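Section 4. Closing the practice incisions

Before you begin this section, the Mavelley pad must be fixed in its tray and moistened as described in Section 3. If the pad was stored overnight, please check the underside for cracks and do not use a pad which is cracked through.

4.1 Preparing the surface

1. Measure 100 ml of clean water and pour it slowly over the pad, starting from the far side.
2. Tilt the tray and let the excess run to the corner. The surface should shine, but there should be no standing water.
3. Adjust the lamp until the middle of the pad is well lit. The corners may remain dark.
4. Put the practice blood at the incision you will close first. Use the dropper from the Gakholm kit and wait until the colour stops spreading.

Caution: Practice blood stains clothing and benches. Wipe spills at once with cold water.

4.2 Passing the needle

5. Take the curved needle behind its middle, nearer to the thread end. Do not hold it by the point.
6. Bring the point to the skin at a right angle, a small distance from the edge of the cut.

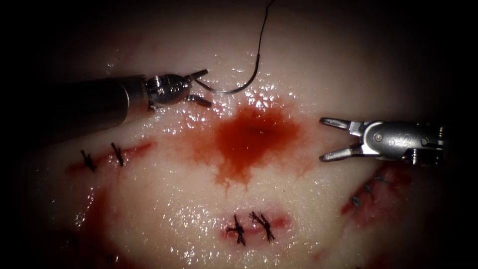
7. Turn the needle along its own curve. Do not push it straight, or the hole becomes larger and the pad tears on the next stitch.
8. When the point is visible on the other side, release the tail and take the needle again from the front.
9. Pull the thread through until only a short tail remains. Pull gently and in the same direction as the curve.

Note: If the thread catches, stop. Go back a little, moisten the place with a few drops of water and try again. Thread which was pulled with force becomes rough and will not hold a good knot.

4.3 Tying and cutting

10. Make the first throw with a double turn and lay it flat on the pad.
11. Make the second throw in the opposite direction, then a third one like the first.
12. Tighten only until the edges touch. If the edges fold inward, the knot is too tight.
13. Cut both ends short. Collect the pieces of thread in the dish.
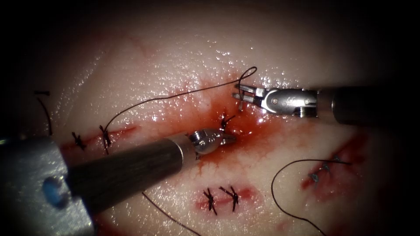 One pad can serve for several exercises, and we recommend that you do not finish one incision completely before you look at the others. It is easier to compare them side by side. With four short cuts in black suture, each at a different stage of closure, the learner sees on one pad what comes next. The knot in the reddened area is the one to judge: it is small, and its cut ends are short and stand up. Write the result in the Tendico log sheet, column 2, before you add more fluid anywhere.

4.4 If the area becomes difficult to see

14. Stop the stitch in a safe position, with the needle held and the point free.
15. Touch the area with a folded gauze. Do not rub.
16. Continue when the edges of the cut are visible again.
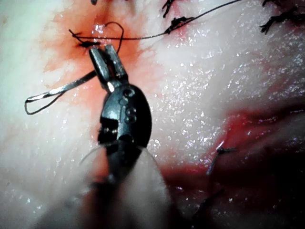
17. After the last knot, count the needles and place them in the sharps box.
18. Rinse the pad under cold water, both sides, and let it dry flat on a rack. Do not use soap with perfume.

Caution: Do not dry the pad on a heater or in the sun. It shrinks, and the old holes open.

Replacement pads can be ordered under part number 420. For questions about this section, please write to Salamatu Mahama.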